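Handheld gripper stations: pre-session safety checklist, Bernley site
Inspector: Ekow Sarpong. Reviewed by: Kwame Ofori. Month: July

1. Marker cubes seated and free of play — PASS
Comment: Left cube retightened before the check.

2. Jaw pads clean, no cracks or lifting — PASS
Comment: Spare pads are stored in the Drulance drawer.

3. Status lights on before the operator picks up the grippers — PASS

4. Object weight within the Dramwood site limit (up to 30 ounces per object) — PASS
Comment: Weigh any new object before adding it to the set.

5. Shelf secured against tipping — ACTION
Comment: One wall bracket missing. Fit before the next long session.

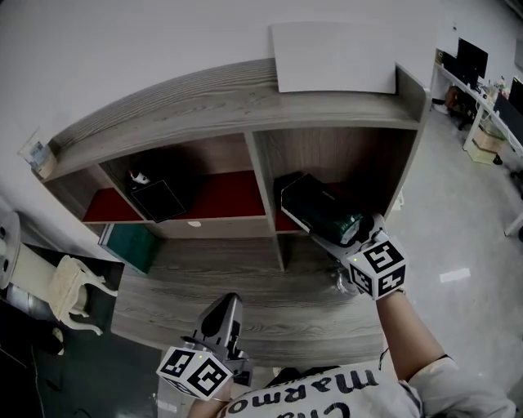

6. Reach and grip posture — PASS WITH COMMENT
Operators must keep the wrist straight and pull along the axis of the compartment, without twisting against the partition. Cylinders stored on their side need the most care, as they can roll once they clear the front edge. With the green can, the right gripper holds the end and the can is partly out of the shelf; at this point the second gripper should be close enough to support it. Do not let go until the can is fully supported.

7. Rest breaks — ACTION
Comment: The site rule is 8 minutes after each 21-minute block. The Sung log sheet has no entry for breaks. Add a column.

8. Floor clear within the operator's step area — RECHECK
Comment: Pick up paper scraps and packaging before each block.

Open actions: 2 (items 5 and 7). Owner for both: K. Ofori.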